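Setting the Pressure on the Dralmont Gear Pump

By Chang-ho Won
16 September 2025
4 min read

You've got the pump bolted down and the lines hooked up, so now comes the fun part! Setting the relief valve takes a little patience, but a well-tuned Dralmont runs so smoothly that you'll be glad you took the time.

Before you start, check that the tank is filled to the upper mark with clean oil and that the suction valve is fully open.

CAUTION: Never run the pump with the suction valve closed, even for a few seconds. The shaft seal and side plates will be damaged.

1. Back the relief screw out until you feel no spring load.

2. Fit a 400 bar gauge to the test port (the small one next to the outlet).

3. Jog the motor in short bursts and check the shaft against the arrow on the housing.

4. Let the pump run unloaded until the oil reaches 40 °C. Bleed the outlet line while you wait.

5. Block the outlet with the Hevgate shutoff valve and turn the relief screw in, a quarter turn at a time, until the gauge reads 165 bar.

6. Hold the screw still and tighten the locknut to 39 Nm. Look at the gauge again, as the screw loves to creep a little here!

7. Open the shutoff valve slowly and stop the motor.

NOTE: If the needle flutters, there is still air in the line. Go back to step 4 and bleed again.

WARNING: Release all pressure before you take off the gauge.

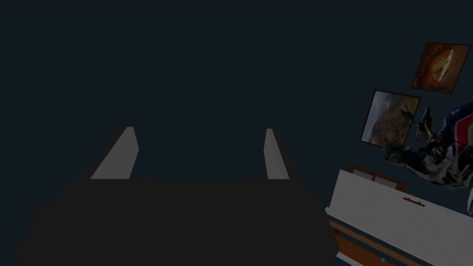
Gripper with fingers apart, simulated view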